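Ticket 900: Craft balls missing from Skakari play set
Status: Open
Priority: 4
Opened by: Mamta Nigam, Priseck Family Centre
Assigned to: Rocío Cortés, Stock and Supplies

The centre wishes to report that the Skakari sorting set was delivered with a shortage. The packing list states five soft balls. Two were in the carton. The rectangular wicker basket was supplied as ordered and is in use on the white table.
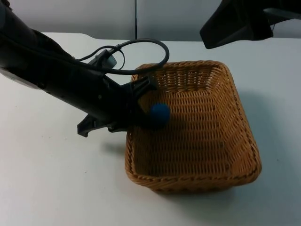
Staff have checked the outer carton, the paper lining and the store cupboard, and no further balls have been found. We request that the missing items be sent to the same address.

Reply from R. Cortés: Thank you for your report. The shortage has been raised with the supplier. Please confirm whether replacements in mixed colours would be acceptable.

Reply from M. Nigam: Mixed colours are acceptable. Please mark the parcel for the attention of the play room.

Next review: February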